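**Keep the fridge door and the counter edge clear before you start the arm**

We run our kitchen jobs in the simulator before trying them on a real counter. Most of these tips come from one job that stopped with a fault: pick up the canister, put it in the fridge. The refrigerator has a long handle strip between the two doors, and the canister stands close to the front lip of the counter.

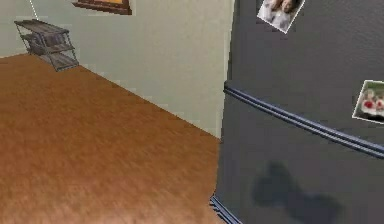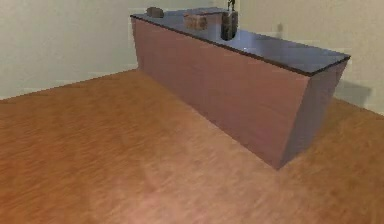
*Kitchen Tasks Team, Urkitano Home Lab – page kept by Štefánia Lukáč*

**What went wrong**

The arm came down on the canister, closed too soon and pushed it forward. The base was over the lip already, so it tipped and went to the floor. The program didn't notice. It carried on to the fridge with nothing in the fingers and pulled at the wrong side of the handle until the force limit of 30 newtons cut in and stopped everything. The log had 3,519 lines by then, nearly all of them the same warning.

**Tips for the counter**

- Set cans and jars at least 12 centimeters back from the front edge. Measure from the base, not the lid.
- Put the tallest item where the arm can reach it without passing over the others.
- Come down slowly for the last bit. We use 100 millimeters as the point where the speed drops.
- After the fingers close, lift a little and check the grip before moving sideways. If the fingers close all the way, they missed. Stop there.
- Round things roll. Stand them up, or leave them out of the job until the rest of it works.

**Tips for the fridge**

- Write down which side the door opens from. Ours was entered wrong in the Prisoneck settings file and stayed wrong from May until this fault showed it up.
- Photos on the door should go well away from the handle. One that sits just above it can be dragged off by a finger.
- Pull the door a short way, wait, then pull again. A stuck door shows up at the first pull.
- Don't raise the force limit to get past a stop. Find out what the arm is pushing on.

**If it happens on the real arm**

Press the red stop button first, then deal with the spill. Don't reach under the gripper while the power is on, even if it looks still – a paused arm can start again when the program clears a warning. Turn it off at the wall, move the arm by hand and pick up what fell. Wipe the floor before anyone walks through. If the container was glass, check the finger pads for chips and change them if you find any.

Spare pads are in the Allorier box on the shelf by the door. The Michalík pads are softer and hold a smooth can better, but they wear out sooner and don't like cooking oil. Wash either kind with dish soap and let them dry overnight.

Last changed 2022-10-11: grip check added to the counter tips.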